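Urncombe Robotics Club: how our two-arm project went

So this is the write-up I promised for the end of the spring term, and it's going on the club page as well as into my coursework folder, so sorry to anyone who gets it twice. I've left most of the maths for the appendix. What you get here is what we tried, what went wrong and what I'd do with another month.

We called the project Hallis, for no better reason than that it was the name of the bus stop where we first talked about it. The idea was to get two small arms to share one space and tidy things up between them without bashing into each other. One arm on its own was last year's project and it was fine, but you soon find that half the objects in a normal house want two hands. Try opening a tin with one!

We had a budget of 225 pounds from the Sutcliffe fund, on top of the arms, which the school already owned. Nearly all of it went on motors (we cooked a couple), cable, and aluminium extrusion for the frame. I'd argued for a wooden frame to save money and I was wrong. The extrusion lets you slide a mount along, do it up and try again, and we must have moved those mounts every week until February.

The bit I was in charge of was the demonstrations, meaning that I steered the arms by hand through a task while the computer recorded it, and then the learning program tried to copy what I'd done. Our target was 1000 recordings by the end of term and we finished on 329. That sounds dreadful, I know. Each one takes ages once you include putting everything back where it should be, and I hadn't allowed any time for setting up or for lunch. We also threw out a big batch from early on, where I'd been resting one gripper on the floor between moves. The program picked that up beautifully and spent a whole Saturday pressing its gripper into the floor like it was trying to ring a doorbell.

The software side was Madico, which is our own thing and not nearly as grand as it sounds. It's a pile of scripts that reads the joint angles, saves them alongside the video and plays them back. The first version saved the two arms on separate clocks, so on playback the left one was always a bit behind the right. Fixing that took me three evenings and the fix was one line. I'm still cross.

Then there was the question of what to pick up. We began with plain blocks, and the arms got decent at those fairly quickly, but blocks are dull and they're also too kind to you. They've got flat sides and they stay put. So we started bringing things in from home, and I made a rule that we should have some hard objects, some shiny ones, and a few that were too big to lift, so the arms had to learn to work round them. We papered the walls of the workcell in a loud plaid too, partly for fun and partly to see if a busy background would put the program off.

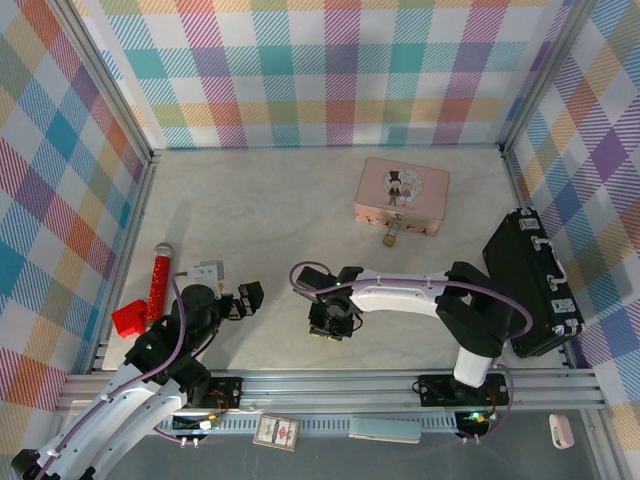 The other thing I wanted to sort out was how close the arms could get to each other. At the beginning I gave each one its own half and drew a line down the middle that neither was allowed to cross. Very safe, completely useless, as anything sitting near the line got ignored by both of them! In the end we let either arm go into the middle but only one at a time, with the other told to wait. It looks a bit polite, like two people at a doorway, but we had no proper collisions after that. Before it we'd had 3, and one of them cost us a gripper finger.

Results, then. Single blocks went well from most starting places. Passing an object from one arm to the other worked now and again, and I can't honestly claim it was more than that. Anything glittery or silver was hit and miss, and I never got to the bottom of whether that was the lighting or just too few recordings. The plaid seemed to make less difference than I'd feared, though I'd want a proper test against plain walls before putting that in bold.

If I carry on next year I'd like to start recording in the second week, write down the lighting every time, and label the cables before they go on the arms. The scripts are on the club drive in the Madico folder, and the readme is up to date apart from the part on calibration, which I'll finish over the holidays.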